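Flurkari: Teaching a Robot to Use a Glue Stick
by Kenna Moncrieff

So our team (me, Jiahui Xue and Gavin Drummond) picked gluing paper as our task, which sounded super easy back in July! Our plan was to show it by hand first, then steer the arm through the same moves by remote control. We set a goal of 400 hand demos, and Jiahui wanted them all done sitting down with plain paper, so the only thing changing was how we moved.

By 11th August we had 196 we liked. The twist base is my favorite part and also the worst one – you need both hands, and the remote only drives one arm at a time. Gavin still thinks we can fake it with a clamp. 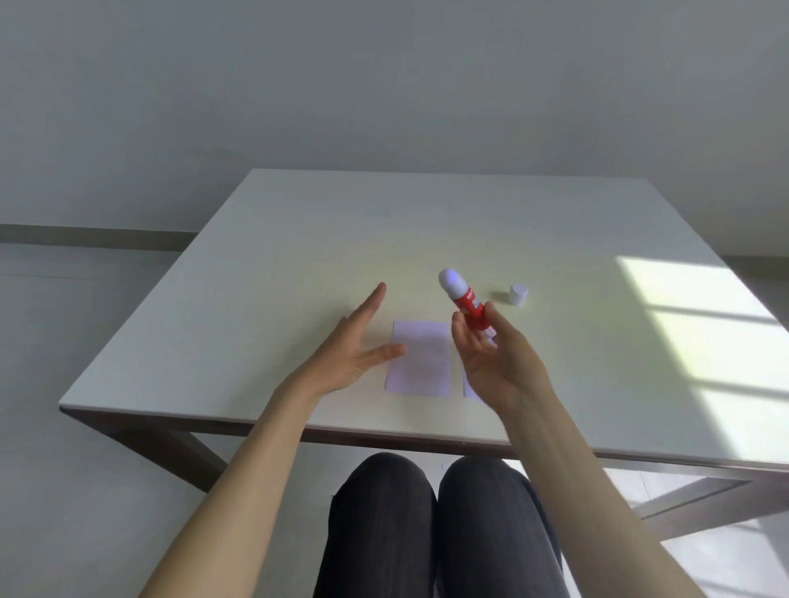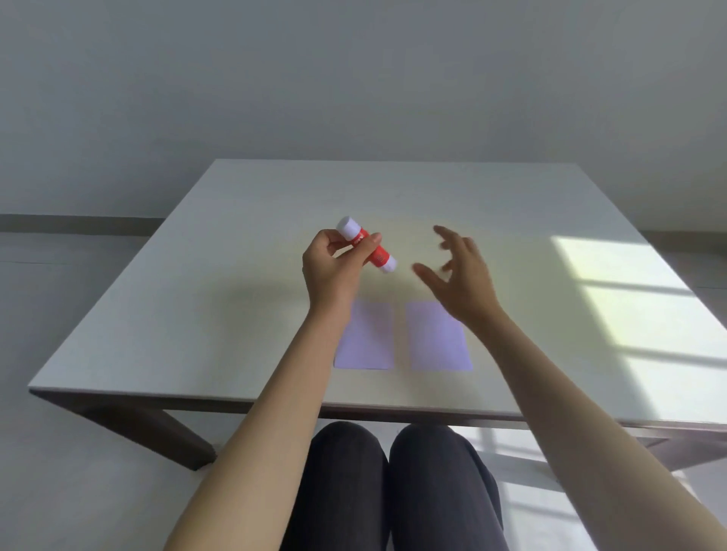
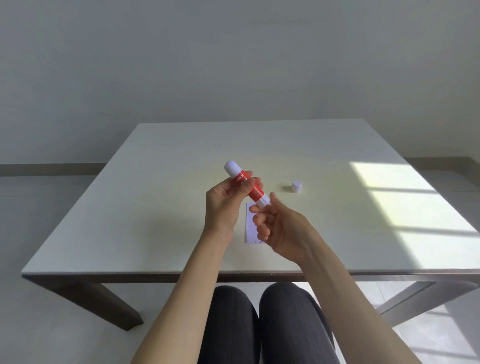

Same table and red-labeled glue stick in all three.

Do you need to know how to code to give a demo?
Not at all, you just do the task at a normal speed and keep your hands where the camera can see them. The coding part comes later, when we sort the clips and train on them.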